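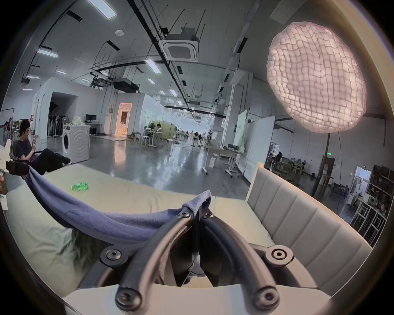

Issue 661

25 Nov 2022
By our household and furnishings writer

I have been to enough open days to distrust the word "liveable". It was on the invitation from Fuvora, it was on the sign at the door in Clastcombe, and it was in the first sentence of the welcome talk. What they had invited us out to see was their practice home, a corner of a much bigger open workspace where ordinary tidying jobs get done again and again: picking up, spreading out, clearing off a bed. The claim is that you can learn how a home should be furnished and stored by watching these jobs closely. I went to see whether that held up. I'd say it half holds up.

The bus drops you on the wrong side of the industrial estate and there is no footpath for the last stretch. Entry was $10, which bought a lanyard and a cup of tea. The brochure said parking was plentiful. It was, but mostly on the verge.

Inside, the floor is polished concrete and the ceiling is bare ducts. I know that look is popular. It is also about as far from a bedroom as you can get, and it matters more than the organisers allowed. Put a bed on that floor, with that much daylight-bright lighting overhead, and every crease in the cover shows. At home I have a lamp and a rug and I don't see half of them.

The daybed was the thing most people gathered around. It is a big padded platform with a rounded front edge and a grey upholstered back in vertical channels. Handsome enough. I do wonder about vertical channels, though. I had a headboard like that for years and every seam collected dust and biscuit crumbs, and the vacuum nozzle was always slightly too wide for them. I asked whether the covering comes off for washing and was told it would be looked into.

There was very little on it: a green plastic bottle lying on its side, an air-con remote, some cloth. I liked that, I must admit. Showrooms normally give you eleven cushions and a tray with a fake croissant, and you come away knowing a great deal about cushions. A remote and a drink bottle are what really end up on my bed. The remote especially. It lives there from November until the weather breaks.
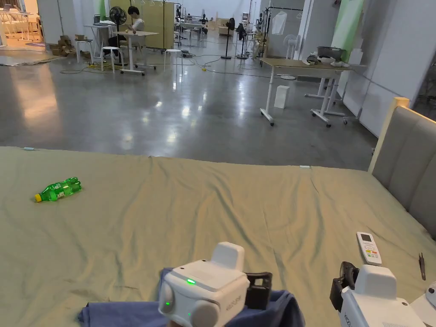

The talk after morning tea was about storage, and here I started to lose patience. The speaker put up a floor plan of the Clumidach range, which is a set of low units meant to go beside a bed and swallow everything that gathers there. It looked tidy. It also assumed that a person wants to put the remote in a drawer. Anyone who has woken up sweating at three in the morning wants it within arm's reach, and a drawer is one more thing to fumble for in the dark. A shallow tray would do the job for a quarter of the price, and I said as much on the feedback card.

I was more taken with the laundry end, mostly by accident. A front loader stood right out in the open, with a pile of pale yellowy-green things sitting on top of it. That is how a washing machine is used in every house I have lived in. The top is a shelf. The makers of laundry cabinetry keep trying to build over it and the pile simply moves to the floor. Past the machine was a white partitioned room with a rack of dark clothes hanging in a row, close enough that you could carry an armful across without dropping socks. If I took one idea home from Clastcombe it would be that one: hang things near where you wash them, and stop walking the clean clothes through the whole house.

Then came lunch (a wrap, beige) and the session on folding, sponsored by Vidal, who sell shelf dividers. I went in with low expectations. Folding advice is a crowded field and most of it is written by people with no children and very deep drawers. The session leader's method begins with pulling the garment straight by the shoulders and letting it hang before you lay anything down. Fine. My mother did that at the clothesline and she didn't charge. 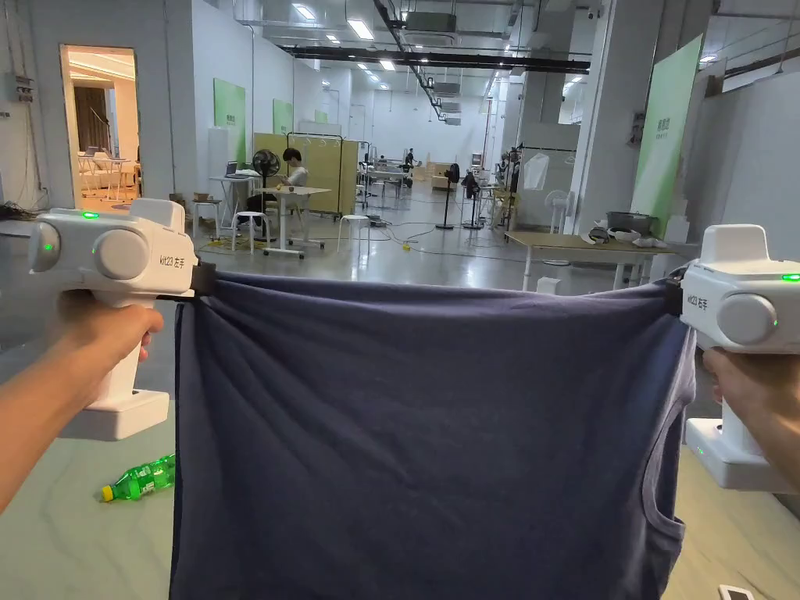

What bothered me was the sum at the end of it. We were told the method saves 200 hours over the life of a wardrobe, and when a woman behind me asked how long a wardrobe lives, she got a long reply with no number in it. I would have been happy with a plain statement that a T-shirt folded flat takes up less room than one that has been shoved in. I already believe that. I shove them in regardless.

Something else that could be fixed quickly is the seating. There were a few stools and some white tables about the place, and visitors ended up standing through two talks on comfort. By 2 pm the back row had drifted off to the tea urn and I went with them.

Would I go again? Possibly, if they put a rug down and turned off some of the lights. The daybed cover was wrinkled all day and I found that more useful than anything in the brochure, as it told me what khaki cloth looks like after a morning's use. It looks slept on. I was thinking of buying that colour and I've gone back to the stripe.

The return bus runs hourly, and the timetable on the shelter is the old one. Check before you leave the building.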